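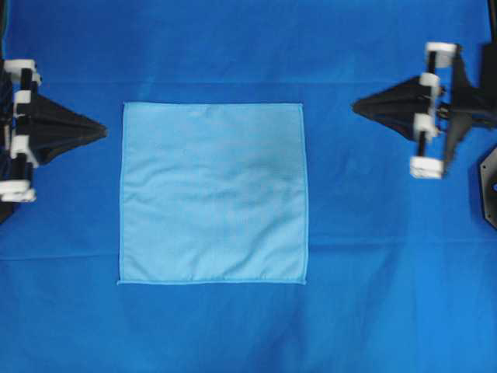
**Department of Textile and Materials Studies — Second-Year Project Report**

# Dimensional Change in Hemmed Cotton Squares After Repeated Washing

Authors: Yamila Insaurralde, Petro Kovalchuk
Submitted: March

## 1. Background

Cotton cloth shrinks when it is washed. Most of the loss occurs in the first few cycles, as tension left in the yarn from weaving and finishing is released. The warp direction usually shrinks more than the weft. The behavior of plain cloth is covered in the course text, but hems get little attention there. A hem is two or three layers of cloth held by a line of stitching, and the thread has its own shrinkage.

Our question was whether a stitched hem changes the final shape of a small square, and whether the effect depends on the thread. The project was limited to one fabric, two threads and one wash program.

## 2. Materials

The fabric was a plain-weave cotton sold by Gumier under its house name, Vollov. We bought a single length from one bolt so that all specimens shared the same finishing history. Two sewing threads were used:

- Thread A: spun polyester
- Thread B: mercerized cotton

We cut 12 specimens, each 300 mm on a side before hemming. Four were hemmed with thread A, four with thread B, and four were left raw with an overlocked edge as controls. Hems were folded twice and stitched at a length of 2.5 mm. Warp direction was marked on every specimen with a short line of contrasting thread near one corner.

## 3. Method

Specimens were conditioned overnight in the Bustulska lab before the first measurement. Each was then laid flat without tension and measured along three lines in the warp and three in the weft. The mean of each set was recorded to the nearest 0.5 mm. Both diagonals were also measured, as a check on skew.

Washing was done in a front-loading machine at 60 °C with a spin speed of 800 rpm. Makeweight cotton was added to keep the load constant. Specimens were dried flat and conditioned again before remeasuring. Measurements were taken after cycles one, three, five and ten.
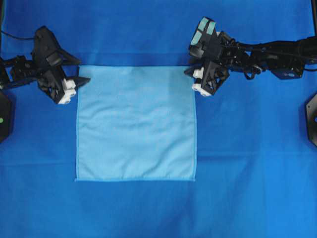
*Figure 1. Light blue hemmed square laid flat on a darker blue cloth.*

Petro took all the length readings and Yamila took all the diagonals. An early trial in which we shared both tasks gave differences of up to 1.5 mm between us on the same specimen, mostly from how firmly the rule was pressed down near the hem.

## 4. Results

Mean shrinkage after ten cycles, as a percentage of the conditioned starting length:

| Group | Warp | Weft |
|---|---|---|
| Control | 5.1 | 2.4 |
| Thread A | 4.3 | 2.2 |
| Thread B | 5.0 | 2.6 |

In all groups, more than half of the warp shrinkage had occurred by the end of cycle one. Change between cycles five and ten was within measurement error for the weft and slightly above it for the warp.

The thread A group shrank less along the hem than through the middle. The lines nearest the edge were longer than the center line by a mean of 2 mm, and the hems had a slight wave. Thread B specimens did not show this to a measurable degree. Diagonal differences stayed under 2 mm for every specimen except B3, which reached 4 mm. B3 was probably cut slightly off grain.

## 5. Discussion

The polyester thread appears to hold the edge at close to its sewn length while the cotton around it contracts. This fits the waviness and the lower mean warp figure, which is pulled down by the two outer lines. The center-line values for A and the control group are close.

With four specimens per group, the difference between B and the control should not be read as meaningful. The marking thread also caused a small pucker on two specimens — a water-resistant pen would have been better.

Abubakar, the wash-testing handout used in the course, recommends a larger specimen with measurement points set well inside the edge. That layout would have hidden the effect we were looking for, so we kept our own, but our figures cannot be compared directly with values obtained by the handout method.

## 6. Further work

Stitch length was held constant and is the obvious next variable. Tumble drying should also be tested. The raw readings are in Appendix A, and the cutting plan is in Appendix B.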